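Trarnmont Community Noticeboard and Local Information Project
Progress report to the funder, second reporting period

1. Purpose of this report

This report covers work done under the local information grant since the first progress report was accepted in July. It follows the headings in the funding agreement. Spending is reported separately on the standard form, and only matters that affect the work plan are repeated below.

The project has three parts: a moderated online noticeboard for Trarnmont and the Sesby side of the river, a plain-language summary of council business, and a set of physical notice points for residents who do not use the online service. All three are now running. The notice points are behind schedule, as explained in section 5.

2. Online noticeboard

The noticeboard replaced four separate social media groups, two of which had no active moderator. Three have closed and redirect to the new board. The fourth, which deals mostly with road conditions and lost dogs, has chosen to stay open. We have not pressed the matter. Its moderators now copy road closure notices to us, and we copy ours to them.

At the end of the period the board had 2,079 registered accounts. Registration requires a street name within the service area but no proof of address. We considered asking for proof and decided against it, as the cost of checking was out of proportion to the problem. Duplicate accounts are removed when they are reported.

Posts fall under five headings: notices, events, council, for sale and wanted, and general. The general heading produces most of the complaints. The usual causes, in order of how often they come up, are parking on Sheikh Street, the hours of the transfer station, and remarks about the conduct of the last council by-election. A post is held for review if it names a private individual in a negative way. Posts about councillors acting in their public role are not held, although they are still subject to the rules on abusive language.

During the period 36 posts were removed after review. The authors of 18 of these asked for the decision to be looked at again, and 2 posts were restored. Both restored posts concerned the proposed change to the arena booking fees and had been removed in error. The guidance has been reworded so that criticism of a fee, by-law or programme is not treated as criticism of the staff member who administers it.

3. Council summaries

A summary is published after each regular council meeting. The format has settled as follows:

Decisions made, with the vote where it was recorded
Items put off, with the reason given by council
Items coming to the next meeting
How to speak at a meeting or write to council

The summaries contain no comment. Several residents have asked for it, and some have accused us of leaving it out under pressure. No pressure has been applied by any party. The funding agreement requires neutrality and the format was set before the first summary went out.

Turnaround is the weak point. Draft minutes are released late in the week after a meeting, and we have been working from the meeting audio instead. The sound in the council chamber is poor at the public end of the room, so questions from the gallery are often lost. We now write "a question was asked about" and give the topic only, unless the wording can be heard clearly. The municipality has told us that a second ceiling microphone is in its equipment request for next year.

The waterfront zoning item took more effort than any other. It came to council in three parts over successive meetings, and the staff report used two different names for the same parcel. We published a one-page explainer with a map reference for each name. It remains the most linked page on the site — mainly from the group that did not merge.

4. Website and supply

Hosting and technical support are provided by Zetach under the contract described in the first report. There were two outages in the period. One was caused by an expired certificate and lasted most of a morning. The other was planned, but the notice of it was posted on the board that was about to go down. Planned outages are now also announced by email and at the notice points.

The following changes were made to the site:

Search now covers the council summaries as well as posts
Event posts expire on their own once the date has passed
Text size can be changed without signing in
The "report this post" form asks which rule is at issue

The last change reduced the number of reports received and made the remaining ones easier to deal with. Reports that say only "this is a disgrace" still arrive and are answered with a link to the form.

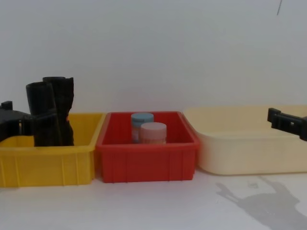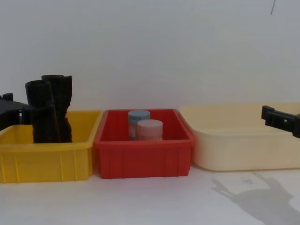
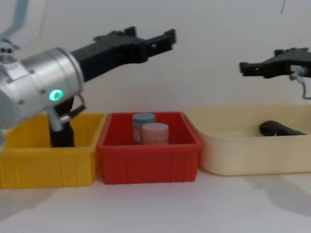

5. Physical notice points

The work plan called for notice points at the library, the arena, the Sesby general store and the medical clinic. The library and arena points are in use. The general store point is in place but not yet stocked. The clinic has agreed in principle and is waiting for approval from its landlord.

Delays at the store came from a disagreement over which wall could be used. The first location blocked a fire extinguisher sign. The second is beside the bottle return and gets more foot traffic, although the light is worse. A larger type size will be used on sheets posted there.

Each point carries the current council summary, the events list, and a card explaining how to submit a notice by telephone or on paper. Paper notices are typed up and added to the online board within two working days. Most come from the library. They tend to be longer than online posts, and a fair share are thank-you notes, which did not fit any of the five headings. These now go under notices.

Sheets are replaced weekly. Outdated sheets have been found still posted at the arena on several occasions, because the case there has a lock and the key is kept at the front desk, which is not staffed in the early morning. A second key has been requested.

6. Moderation rules and complaints procedure

The rules were revised once during the period. The main changes are that a removed post is now returned to its author with the rule number stated, and that a moderator who has taken part in a thread may not review it. The second change creates some delay when a subject draws in most of the moderating group, as the ferry dock resurfacing did.

A complaint about a moderator goes to the project chair and then, if not settled, to an outside reviewer. The outside reviewer step has not yet been used. The funder asked at the last review whether the reviewer should be paid. Our view is that a small fixed fee per case would be fair, and it can be met from the existing budget line for professional services.

7. Risks

Moderator numbers. Coverage in the evening is adequate. Coverage between 6 a.m. and 9 a.m. is thin, and that is when the road and school bus posts arrive. Posts from accounts in good standing are now published at once in those hours and checked afterward.

Election period. The next municipal election falls inside the grant term. Candidates will be given one profile page each, with the same questions and the same word limit. Paid election advertising will not be accepted. A draft of the election rules is attached for the funder's comment.

Dependence on one supplier. Zetach holds the only full backup of the site. A second copy, kept by the project on separate storage, is planned before the end of the next period.

8. Work planned for the next period

Stock the general store notice point and settle the clinic location
Publish the election rules after comment
Set up and test the second backup
Obtain the second key for the arena case
Begin a short survey of residents who use the notice points but have no online account

The survey will be on paper only, with a return box at each point. Questions have been kept to a single side of the page. Results will be included with the next report, along with any change to the list of locations.

9. Request to the funder

We ask for approval to move the unspent portion of the printing budget to signs and fittings for the notice points. The total does not change. Printing costs were lower than expected once the library agreed to let us use its copier at the staff rate, and the fittings at the store had to be bought twice when the location changed. A revised budget page is attached.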